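Wellano Open Day at Wuvthorpe: Frequently Asked Questions

Shared 18 times

We put this page together after the August open day, when the same dozen questions arrived in slightly different hats. The next one is on Thursday, October 3, 2024. If your question isn't covered, ask at the front desk on the day, where someone will either know or look convincingly thoughtful.

What is it, exactly?

An afternoon at our place in Wuvthorpe where you can see what we do with robots, try some of the kit, and drink tea of a strength we're still arguing over. Most of the building is open. The parts that aren't have a rope across them, and the rope means it.

Will there be robots walking about?

No. We get asked this more than anything else, usually by someone who has already promised a child. We work on hands, or the mechanical things that do the job of hands, and we haven't got round to legs. There are two arms bolted to a bench in the main workshop and they will be running for most of the afternoon. They pick things up and put them down. If you find that restful, as several people did in August, there are chairs.

So what do I get to do?

The main event for visitors is the Wandetti session. Wandetti is our project on teaching machines to handle household clutter: food packets, bags, the sort of soft and slippery stuff that a person deals with while thinking about something else. You hold a gripper in each hand and do an ordinary chore with them. A camera on the gripper records what it sees, and the recordings go towards showing a robot how the chore is done. You are, for the length of your turn, the robot's older and wiser relative.

It looks easy. Everybody who watches says so. We let them have a go next.

Where does it happen?

In the Rozīte, up the stairs and through the grey door. It's set out as a home, because the clutter we care about lives in homes and behaves differently on a workbench. People do sometimes wander in, take it for the staff sitting room and make themselves comfortable. You're welcome to sit down if a session isn't on. Please leave the things on the shelves where they are, as the next recording may need them to be there.

What chore will I be given?

Packing snacks into a bag. We've tried others. Folding tea towels was popular with us and with no visitor whatsoever, and the washing-up was abandoned for reasons you can probably work out. Snacks have the advantage that everyone knows what they are for. You'll have a heap of them, a soft cloth bag, and as much time as you need within your slot.
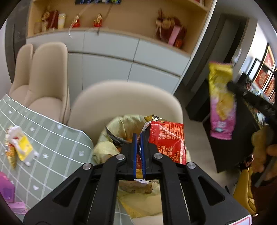
Packets are harder than they have any right to be. A box has sides and keeps them. A crisp or sweet packet is mostly air and attitude, and it changes shape the moment you take hold of it, so a grip that was sound a second ago is now a grip on one corner. The glossy ones are worse, for you and for the camera, as the red one by the mouth of the bag shows: every fold in it throws back the light, and a machine trying to decide where the packet stops and the shine begins has our sympathy. Long packets are best taken somewhere along the side and allowed to hang, like the yellow and pink one over on the right. Then there's the bag, which has a gathered rim and no intention of staying open. You'll want one gripper for the bag and one for the packet, and shortly afterwards you'll want a third.

Are the grippers heavy?

Not at first. They're comfortable for a few minutes, and then you become aware of your forearms. You work the jaws with your own hand, and the blue pads on the inside give you a bit of hold on things. Squeezing harder rarely helps. If you notice your shoulders up by your ears, put everything down and have a shake. The person running the session will remind you of this in a kindly voice, and you'll ignore them, and then you'll do it.

How long is a turn?

Each slot lasts 18 minutes, which includes being shown how to hold things. We arrived at this number by watching people in August. Any shorter and they were just getting the knack when we took it away from them. Any longer and they began talking to the packets.

Do I have to book?

For a Wandetti turn, yes. For everything else, no, just come in. Bookings open at the front desk when the doors do, and we've kept back a few slots for people who turn up late looking hopeful. You can't book by telephone. We have a telephone, but it's in the workshop, and whoever answers it is holding something.

What time should I come?

Doors open at 2. The busiest stretch is straight after that, and the best time to see the bench arms is near the end, when the queue has gone home for its tea and whoever is running them gets chatty. Last entry is an hour before we close at 6.

How many people came last time?

217, by the clicker on the door. The clicker was in the hands of someone who also clicked when startled, so treat the last digit with caution. It was a good deal more than we had cups for. We've bought cups.

Can children come?

Yes, and they tend to be better at it than you. Under-twelves need an adult with them in the Rozīte and in the workshop. There's a smaller table downstairs with simple hand grabbers and a tub of wooden blocks, for anyone whose hands won't fit round the proper ones. We'd ask that grabbers aren't used on brothers and sisters. We did ask that last time as well.

Can I eat the snacks?

Not the ones in the session. They've been squeezed, dropped, hung by one edge and squeezed again, and whatever is inside has long since turned to gravel. Some have been packed so many times that we've grown fond of them. There are biscuits downstairs that have had a quieter life.

Will I be filmed?

If you take a turn, the grippers record what's in front of them. That means the table, the bag, the packets and quite often your hands. They can catch a good bit of the room too, so anyone standing close by may turn up at the side of the picture. You'll be asked to sign a form before you start, and if you'd rather not, you can have a go with the recording switched off and no one will mind. People watching should stay behind the line on the floor. If you've crossed it and regret it, tell us before you leave and we'll take that recording out.

What happens to my recording if I was terrible?

We keep it, with thanks. A fumble is worth having, particularly if you got the packet back afterwards. One of our most looked-at recordings from August is a long struggle between a visitor and a bag that kept folding shut. It has everything: hope, a setback, some language. The sound isn't recorded, so we know about the language only from those present.

Will you show us a robot doing the same chore?

We will try. The bench arms have a bag and packets of their own, and at the time of writing they manage a fair share of the packets and are baffled by the rest. We've decided to show it as it is. If it drops something, you're allowed to laugh, and so will we, though ours will have a slightly different note in it.

Are you going to put people out of work?

A fair question, and someone always asks it beside the biscuits. At present Wandetti can do slowly and with supervision what you can do while looking for your keys. The use we have in mind is in the homes of people who find gripping hard or painful, and there are some way-off plans for that pinned up in the corridor. Come and argue with us about them. The corridor is quite wide.

Is it all on one level?

No. The workshop, tea and children's table are on the ground floor. The Rozīte is upstairs and there is a lift, small but willing. The Wandetti chore can be done sitting down; let the desk know when you book and we'll have a chair in the right spot. Assistance dogs are welcome. They should be told the same thing as everyone else about the snacks.

Where do I park?

Behind the building there are 4 spaces, and one of them has a skip in it. The public car park by the bus station is a short walk, and the buses stop right next to it, which may suggest another way of getting here.

Do I need to know anything about robots?

No. Last time the people who asked the best questions began by apologising for them.

What should I wear?

Sleeves that push up. Dangly bracelets get into the workings of the grippers, and we'll ask you to pocket them. Flat shoes if you're going near the bench. Otherwise please yourself.

Can schools or groups come on another day?

Sometimes, on a weekday morning, if the Rozīte isn't in use. Leave your details at the desk and say how many of you there are and how old. We reply to everyone, in the order in which we find the pieces of paper.

I left an umbrella in August.

So did a great many of you. They're in the stand by the door and we'd be glad to see them go.

2 comments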